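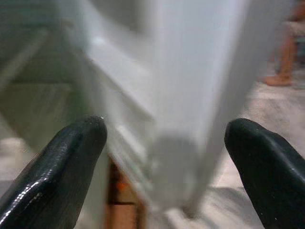

工单主题:Kamoto 书目系统导入后中文书名乱码,部分借阅记录对不上
状态:已解决
提交部门:社区图书室
处理人:Gijs Van Rooij(Bitstead 支持组)

【用户留言】
您好,又来打扰了,先谢谢上次帮我们恢复密码的那位同事,态度特别好。

事情是这样的:我们图书室从十一月开始把旧的书目表搬到 Kamoto 里,旧表是前任管理员用 Huanca 记的,记了好多年,一共 1,555 条。我昨天傍晚照着帮助页一步一步导进去,进度条走完了,也没有报错,我还挺高兴的,泡了杯茶回来一看,好些书名变成了问号和方块,《呼兰河传》只剩下一个“传”字,前面全是怪符号。英文书倒都好好的。

还有一件事,有几位老读者的借书记录挂到了别人的书上。比如一位阿姨借的是菜谱,系统里显示她借了《机械制图》,她看见催还通知吓了一跳,打电话来问我是不是搞错了。我赶紧赔不是。

我试过的办法:重新登录,换了浏览器,把导入又做了一遍(做完发现有些书变成两本了,唉,这个可能是我添的乱)。原来的表还在,没有动过。麻烦帮忙看看,不急,但是最好能在读书会之前弄好。

【Gijs Van Rooij 回复】
您好!谢谢您写得这么详细,连试过什么都列出来了,省了我很多来回询问的工夫。先请您放心,原表还在就好办,读者的资料也没有丢。

我看了导入日志,乱码多半是编码的问题。Huanca 的旧版本导出时默认用 GBK,而 Kamoto 按 UTF-8 来读,中文就对不上了。请先不要再做导入,也先别手动删重复的书,借阅记录是跟着内部编号走的,删错了反而难找回来。

另外想请您帮我确认两点:一,旧表第一列的“编号”有没有空着的行;二,催还通知能不能先关掉,位置在“设置”里的“通知”,把“自动发送”取消即可。

【用户留言】
通知关掉了。编号那列我从头翻到尾,眼睛都花了,确实有空的,主要是早年街坊捐的那批书,前任说当时还没想好怎么编,就一直空着。空的一共 106 行,我用筛选数的,应该没错。

【Gijs Van Rooij 回复】
太好了,这就解释得通了。编号为空时,系统会自动取下一个号,后面的书碰上已被占用的号,借阅记录就跟着错了位。

我已经把您的库退回到第一次导入之前的备份,重复的书也一并没有了。接下来请您这样做:
1. 在 Huanca 里重新导出,编码一栏选 UTF-8。如果没有这一栏,就用记事本打开导出的文件,另存为时再选。
2. 给空着的行补上编号,从没用过的号段开始,捐赠书可以统一加字母 J。
3. 导入时勾选“保留原编号”,先只导前 4 行试一试,看看书名是否正常。
4. 没问题再把这几行删掉,导入全表,最后导入借阅记录。

有一点要留意:如果您之前装过 Vorkero 的条码插件,请先停用,它会改写编号的格式,等全部导完再打开。

【用户留言】
导好了!《呼兰河传》回来了,菜谱也回到阿姨名下了,我特地打电话告诉她,她还问我能不能再续借两周。插件我们确实装过,我都忘了这回事,按您说的停了又开,目前扫码正常。

还剩一个小问题,有一本书的作者名里有个很少见的字,还是显示成方块,别的都好。

【Gijs Van Rooij 回复】
那个字在旧表里存的时候就已经丢了,导出也救不回来,请您在书目页手动补一下,保存后刷新即可。催还通知可以重新打开了。备份我们再保留一个月,期间有什么不对,直接在这张工单下面回复就行。祝读书会顺利。

【系统】工单已由处理人关闭。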